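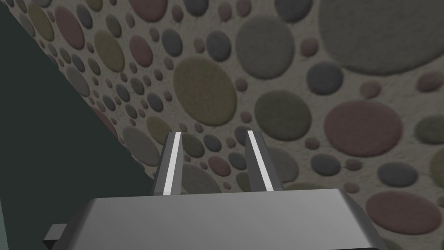 计算机渲染图:灰色夹爪的两根夹指之间露出带图案的背景

顶棚纸,又称天花板壁纸、顶面纸,指专门裱糊或粘贴在室内顶面上的装饰纸,广义上也包括用途相同的织物和各类覆膜材料。北方不少地方的老人家习惯把糊顶棚叫作“打仰尘”,听上去颇有几分诗意,说的却是一件十分辛苦的活计:人要仰着脖子站在高凳上,一手托纸,一手执刷,糨糊顺着手腕往袖子里流,一间屋子糊下来,肩膀总要酸上好几天。

名称

“仰尘”一词原指张设在座位或床榻上方、用来承接落灰的帐幕,后来也用来称呼顶棚,至今仍保留在若干方言里。“顶棚纸”的叫法较为晚出,多见于装修行业和材料商店。也有人干脆统称“壁纸”,严格说来略欠妥当,毕竟“壁”是墙壁,顶面另有一套讲究,不过日常说话大可不必计较到这个地步。

历史

用纸糊顶的做法在中国民间流传很久。旧时的房屋多为木梁瓦顶,梁架之间容易漏灰,冬天热气又都聚到屋顶上去,于是人们用秫秸或细竹扎成方格骨架,吊在梁下,先糊一层较粗的底纸,晾透以后再裱一层白纸。讲究一些的人家会选用印有暗花的银花纸,灯光一照,花纹若隐若现,很是好看。每到腊月,许多家庭都要把熏黄的旧纸揭去重糊,孩子们在底下递糨糊、扶凳子,热热闹闹地忙上一整天,也就算是过年的一部分了。

欧洲的情形有所不同。早期的室内顶面以木梁外露或石膏线脚为主,纸材最初多半是作为石膏花饰的廉价替代品出现的。到了十九世纪,机器印花日渐普及,维多利亚时期的住宅里,墙裙、墙面、檐带和顶面往往各有各的花样,彼此呼应,看上去满满当当。同一时期还流行一种压花的厚纸,贴好以后刷上白漆,远看与石膏雕花相差无几,价钱却亲切得多。英格兰小镇Illcombe的一座旧客栈里保存着一处这样的顶面,据当地的修缮记录,整间大厅共用纸73幅,接缝全部藏在花饰的边缘,站在地面上很难看得出来。

二十世纪中叶以后,白色平顶成为主流,顶棚纸一度被视为过时的东西。近些年来它又慢慢回到人们的视野里,设计师喜欢把顶面称作房间的“第五面墙”,愿意在这里用上一点图案和颜色。

图案

顶面与墙面最大的差别在于没有固定的上下。墙上的花枝总要朝上长,而顶面的图案会被人从门口看、从窗边看,也会被躺在床上的人倒着看,所以顶棚纸历来偏爱没有方向性的纹样,常见的有以下几类。

几何纹:以圆形、菱形、六角形等为基本单元。圆形尤其受欢迎,既可以整齐排列,也可以大小错落、互相叠压。叠圆图案在配色上通常取低饱和度的颜色,例如灰、米、灰绿、藕紫,叠压处略深一些,看久了也不觉得吵。

散点纹:小花、小星、碎叶等均匀撒布,底色多为浅色。儿童房里的星空顶也属于这一类。

团花与角花:正中一朵大团花,四角各配一枚角花,要求房间比较方正,裁纸之前须仔细量过,否则团花偏了一点点,全家人抬头都看得见。

仿材纹:模仿木板、织物、石膏或金属压花,多用于餐馆和门厅。

底色上加细密斑点的做法在各类图案里都很常见,它能使大面积的浅色显得柔和,也能掩盖基层上轻微的不平整,施工师傅对此多半是心怀感激的。

与墙面的搭配 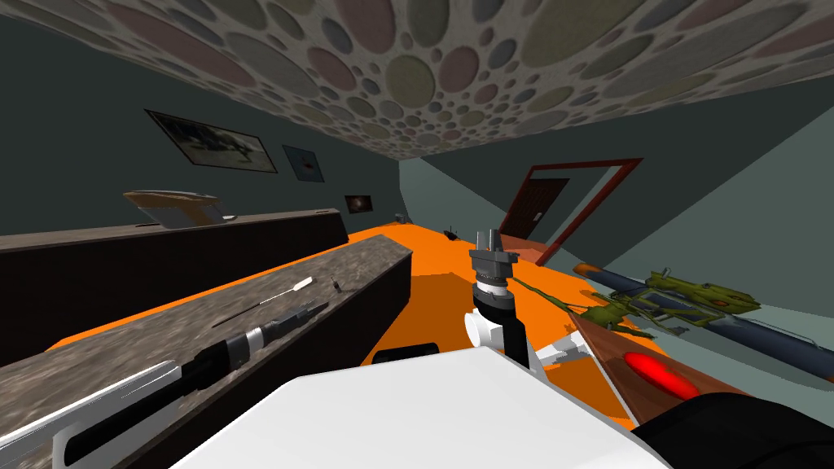
渲染的室内:叠圆图案的顶面配深浅不同的青灰色墙面,左墙挂有三幅画

一般认为,顶面既然用了花纹,墙面便以素色为宜。浅底花顶配深色墙,会使人觉得墙面向后退去,目光自然被引向上方,适合层高较为充裕的房间;若层高偏低,则宜让墙色与图案中最浅的一种颜色接近,顶与墙的界线便会柔和许多。室内设计师Vignesh Sastry在他的讲稿里提过一个很实用的办法:先从图案里挑出一种颜色,调暗或者调灰之后用在主墙上,再拿更浅一档的同类颜色去刷其余的墙,整间屋子就有了亲戚似的联系。

墙上的挂画、镜子和门框也应当一并考虑。深色画框在素墙上轮廓清楚,与花顶之间最好留出一段空白。木质门框偏暖,与青、灰一类的冷色放在一起,往往能给房间添些温度。沿墙成排挂画时,画幅不必等大,中线大致对齐就很舒服了。

材料

传统顶棚纸以麻纸、皮纸为主,纤维长,韧性好,湿了也不容易破。现代产品大体可分为纸基、无纺布基和织物三类。纸基的轻而便宜,遇潮会胀,需要在刷胶以后静置片刻再上顶;无纺布基的尺寸稳定,胶可以直接刷在顶面上,对新手比较友善;织物类质感最好,分量也最重,对胶的要求相应高些。厨房和浴室水汽较多,通常选用表面覆膜、可以擦洗的品种。

规格方面各地并不统一。Gosmont一带的作坊沿用较宽的老尺寸,幅宽1070毫米,接缝少,但必须两人配合才能上顶;普通家用的窄幅产品则便于单人操作。

施工

顶面裱糊的工序与墙面相近,先后次序却要特别留心:凡是顶和墙都要贴的房间,一律先顶后墙。基层须铲除浮灰,补平裂缝,刷一遍封底胶,待干透再弹线。第一幅纸通常平行于主要窗户铺贴,光线顺着接缝走,缝就不显眼。裁纸时每幅两端各多留一些余量,刷胶后像手风琴那样折叠起来,一人托住,一人展开,由中间向两边赶出气泡。灯座周围切成放射状的小口,压平以后再修齐,动手之前务必断电。

裱糊匠人Guoqing Zhong出身于糊棚世家,他整理的《Guo氏糊棚手记》收有旧式糨糊的配法,其中讲到白矾要用温水化开后再掺入面糊,搅到提起刷子时能挂住一层薄浆为止。书中还说,新糊的顶棚头一夜要关好门窗,让它慢慢干,第二天纸面自会绷紧,用指尖轻轻一弹,嘭嘭地响。

保养与更换

平日只需用软毛掸子或干净的长柄绒拖轻轻拂去浮尘,顺着一个方向走即可。可擦洗的品种能用拧干的湿布擦拭,纸基的则要避免沾水。接缝如有翘起,可以用细毛笔挑少量胶液送进缝里,再以小滚轮压实。在通风正常的卧室里,一层纸基顶棚纸大约可用6年,无纺布基的还要更耐久一些。

更换时应先揭去旧纸,不宜层层叠加。旧纸喷温水浸润后从接缝处揭起,多数能够成片取下;压花厚纸上若刷过多层油漆,水不易渗入,可先用针辊扎孔,再行浸润。年代久远的漆层可能含铅,动手之前最好先做检测。

参见

壁纸、石膏线、吊顶、仰尘、裱糊作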